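Westico opens its snack table to the whole building, and you're invited

August 2024

Hi everybody, Ruxandra Anghel here, from the office and events side of Westico. I usually write the short notes on the door about the parking, so bear with me, this one is longer. We're opening our shared snack table to every tenant in the Vanhove building, all floors, and I get to be the one to announce it!

If you've visited our second-floor lounge you already know the table. Long days, late trains, a meeting that ran over lunch: people drift there. Until now it was for Westico staff and whoever Westico staff felt like feeding. From this month the lounge is open to all 17 companies in the building, from 8 in the morning until the cleaners come through, and you don't need to sign up for anything. Your regular building badge opens the door. If it doesn't, ring the bell and Villads or I will come and get you.

How did we get here? Mostly through complaints, and I say that with love. The old vending machine by the elevators swallowed coins and gave back warm soda (I lost a fair amount to it myself), and when the lease on it ran out, Joris Bosman from Usen came upstairs and asked if we could all do something together. Usen put in the first money, we put in the room, and Vellar, who run the little wholesale depot behind the station, agreed to deliver to us as one customer. That brings the prices down to something I'm happy to print on a card.

We've been trying out the selection all summer. I wanted a proper mix, because the first order was nearly all cookies and they were gone by noon, and then we had a shelf of mineral water and some long faces. So now we order bottled teas and other drinks alongside the sweet stuff, plus nuts and something crunchy and savory for the people who keep telling me they don't eat sugar. The pale wood table stays where it is. I like having things out on it where you can pick them up and read the label — a cupboard just hides them. 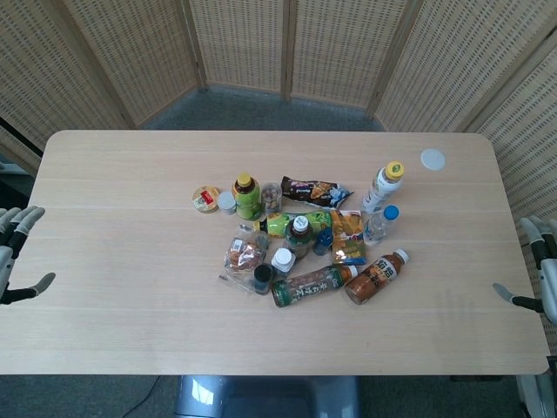
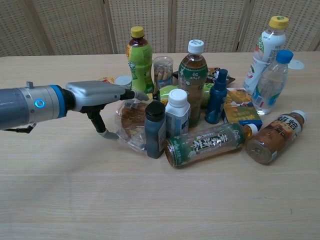 The money side is simple. Each company pays a small share every month, based on headcount, and that covers the basics. Anything pricier has a sticker with the cost on it, and you pay by phone with the code on the wall. We started with a float of $2,000 from Usen and Westico, and the plan is to pay that back out of the monthly shares. If there's anything left over after that, it goes into better coffee. I have already been lobbied about the coffee.

I asked Joris for something I could quote and he sent me this from his phone: "We have people who start at six and people who leave at nine at night, and there isn't a store open nearby at either end. I just wanted them to be able to get a tea and something to eat without crossing the highway. Ruxandra took it from there and now I get messages about crackers."

Guilty! The messages about crackers will continue.

Godelieve Mulder, who manages the building for Vanhove, was a bit more official about it: "We're glad to see tenants making use of the shared floors. The lounge was refreshed last year and it deserves to be used by everyone who works here."

A few practical bits, as I know I'll be asked. Deliveries come 2 times a week and we restock straight away, so if your favorite is gone, look again after the next one. Allergies: please read the packaging itself, we don't repack or relabel anything. Some of the labels aren't in English, and Vesna Dumitrescu at our front desk keeps a printed list of ingredients with translations that you can borrow. Opened bottles go home with you or in the fridge with your name on. Unnamed ones get poured out at the end of the week, and yes, that includes the fancy ones.

Cups and plates are in the tall cabinet by the sink. Wash what you use. Empty bottles go in the crate under the window and the caps can stay on.

If you'd like something added, there's a notebook next to the kettle. Write down the thing, the flavor and your company, and we'll see if Vellar can get it. So far the longest discussion in there is about whether iced tea should have peach in it, which has filled most of a page and drawn in people from the fourth floor I've never met. We'll be trying a few of the suggestions through September and then going through the notebook properly in October, when we set the order for the winter. Soup packets are looking strong.

We're also having a small open afternoon in the lounge so that people from the different companies can meet, with everything on the table free for the day. The time will be on the lobby screen and by the mailboxes. Bring a colleague, bring your own mug if you're fond of it, and come hungry.

Local papers and newsletters are very welcome to use any of this text. If you'd like to visit or talk to one of us, ask for me or for Villads Overgaard at the Westico front desk, second floor, Vanhove building. Villads handles the ordering and knows far more than I do about what things cost by the case, and I'm the one to ask about the room and the open afternoon.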